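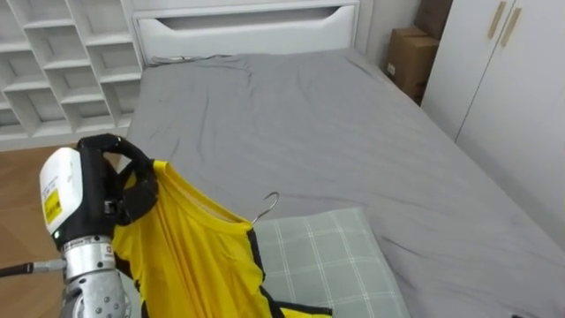
*Ritholm hand on the hanger task, yellow jersey held at the top edge*

# Multi-finger hand or parallel gripper for clothes on hangers?

**tuulikki_k** wrote on February 11, 2018:

Hello all. I promised in the other thread to report when I have compared the two end effectors, so I open a new one.

The task is always the same. Take a garment on a wire hanger from the bed, bring it to the wardrobe, hang it on the rail. Same arm, same Sfeir controller, same bedroom. Only the end effector is changed:

- **Ritholm** multi-finger hand, the black one in the photo
- **Zuseck** parallel gripper with the flat rubber pads

I made 50 trials with each. The Zuseck finished 40 and the Ritholm finished fewer, I am still checking the logs before I write a number. The failures are very different. The Zuseck fails at the first grasp: it closes, the cloth slips out, and the arm goes away with nothing. The Ritholm nearly always gets the cloth, but then the garment turns in the fingers while the arm is moving, and the hook points in a wrong direction when it arrives at the rail.

In the photo the fingers pinch the top edge of the jersey and the hook stands free beside the neckline. For me this is a good grasp. My question is how to keep the hook in this direction during the move.

---

**pelikan77** wrote:

Thank you for doing this with the same controller. Most comparisons change three things together and then one can't learn anything.

But I don't agree that it is a good grasp. You hold the cloth and the hanger is somewhere inside it. The hanger is then a pendulum, and no finger can stop that. Why not grasp the wire directly, at the neck of the hook? Both end effectors can do it.

---

**tuulikki_k** wrote:

I tried it. With the Zuseck the wire rolls between the pads. With the Ritholm it's better, but the camera doesn't see the hook reliably. It is thin and silver, and the sheet is grey. A bright yellow jersey, on the other hand, is found every time.

---

**pelikan77** wrote:

Then this is a camera problem and you are blaming the gripper. Put a darker sheet on the bed and measure again.

---

**mostly_servos** wrote:

I can't follow that advice, sorry. If the robot needs a special sheet, the result is only for this sheet. People have grey beds.

tuulikki_k, what closing force do you use on the hand? We have the same Ritholm model and out of the box it was far too gentle. We went up step by step, and at 90 per cent of the limit the turning nearly stopped with cotton. With slippery sport fabric it's still not good. A jersey is maybe the hardest piece you could choose.

---

**tuulikki_k** wrote:

I use the default, I must admit. I was afraid for the fingertips. I will try higher.

And yes, the jersey is difficult, but it has the black trim at the edges, so it's easy to see afterwards in the recordings where the fingers were holding.

---

**brumaire** wrote:

A question about something else. Your cable comes into the side of the wrist and goes straight out horizontally. Do you have trouble with it when the last joint turns? On ours the connector became loose after a few weeks, and for a long time we believed it was a software fault. The hand stopped for a moment and continued again. We lost half of June with this.

---

**tuulikki_k** wrote:

No trouble until now, but I limit the last joint in the Sfeir settings so it can't make a full turn. How did you fix yours?

---

**brumaire** wrote:

A loop of cable along the forearm, held with a soft strap, so the pull goes on the strap and the connector stays quiet. Leave more slack than looks nice. Also check the connector by hand every morning. The green light on our arm was on the whole time, so it told us nothing.

---

**mostly_servos** wrote:

+1 for the strap.

Has anybody tried the Cluteo fingertips? They are 400 for a full set, without shipping, and the seller says they fit the Ritholm. The surface has small ribs.

---

**pelikan77** wrote:

I have them. They fit, but the ribs catch on knitted things and then the hand can't release. For woven fabric they are fine. I wouldn't pay this price again — a strip of thin silicone glued on the original tips gave me nearly the same grip.

I stay with my opinion about the wire. For hanging up clothes you must control the hanger. The cloth is only what is hanging on it.

---

**tuulikki_k** wrote:

Perhaps we can both be right. I have now two changes to test, first the force and then the silicone, one after the other and not together. If the hook still turns, I will try a second step in the middle: lift by the cloth, stop, look again, and move the grasp to the neck of the hanger when it is free in the air. Against the white wardrobe the wire may be no easier to see, so I would do it above the pillow side and look from a lower angle.

It will cost time for each garment. I don't mind if it's slow.

---

**mostly_servos** wrote:

Please write down also the time per trial, with and without the stop. For us slow is a problem.

---

**tuulikki_k** wrote:

Yes, it is in the logs already. I will post the table for both end effectors when the force tests are done.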